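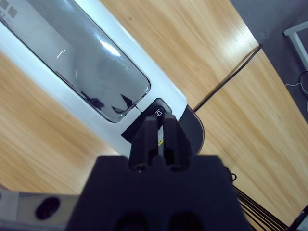 Countertop appliances, bench 2. June, started before coffee, which given the subject was poor planning.

Purpose of the afternoon: get both white machines through the checklist and off the good table. The good table is the light wooden one that everybody claims to protect and then parks things on. I am no better. Both machines were on it by 9:20.

Machine one, the one with the window. Glossy white shell, smoky glass, single round black button at the low end. I respect the single button. The draft instructions from Skosar spend 5 pages on it. Press to start, hold to stop, hold longer for something the translator gave up on. The icon is a little white outline with a point on one side and I have now heard it called a leaf, a drop and a guitar pick. Writing "the button" in the checklist until somebody wins.

Glass shows every fingerprint and most of the ceiling. Wiped it twice with the gray cloth, once with the good cloth, then stopped, as the reflections are apparently a feature. If you want to see in, get low and look from the side. Black patch (tape or similar) by the button stays put for now. Please don't pick at it. I know who picks at things.

Checklist for machine one:
button, short press: fine
button, long press: fine, after 2 tries (the first was me counting too fast)
window: clean enough
base: sits flat, no wobble
manual: needs a new writer

Machine two, the one with the water. Filled the tank from the filter jug, because the Hirose tap still tastes like a garden hose. Let it stand 20 minutes before moving it anywhere. Last time we skipped the standing and spent the rest of the day drying out the Zekow binder, which now closes like an accordion.

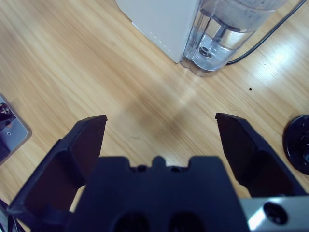
Machine two on the good table, tank on, cable out the back way.

Tank is clear, so the level is easy to read, and the little metal valve near the bottom shows through the plastic. When refitting, set the tank down straight and listen for the click. There is a second, smaller click that means nothing. I timed a full refit at 70 seconds, most of it spent waiting to see whether the second click meant something.

Cable: run it away from the tank side if anyone ever finds a longer one. The thin black one goes where it likes.

To do:
ask Skonaveck for a spare valve before we need one
coaster or mat for the table, not the Zekow binder
relabel the filter jug, it currently says SOUP
agree on a name for the icon (I vote guitar pick)

Machine two can stay out overnight, but empty the tank first.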